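Gripper keeps letting go of things with a backing strip on

Posted by Anard, May 12, 2023

Foam corner protectors are beating me. The grip closes, lifts, then drops the thing or drags it along the table – 23 goes out of my last 70, to be generous to myself. Hard plastic is fine. Is it the pads?

Yazıcı

Clean the pads. If any glue has got past the backing, they'll pick up every crumb in the house. Then take it by the foam, well clear of the strips, and close slower.

Bumum

Mine did this in January. I bought new pads, which didn't help, but they look lovely.

Ranau

Move the neighbours away first. Mine kept catching on whatever was next to it and I blamed the pads for weeks.

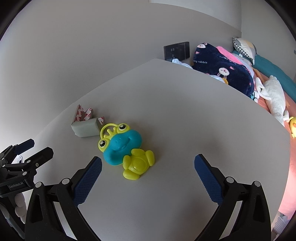 Foam protector right behind the frog, jaws open.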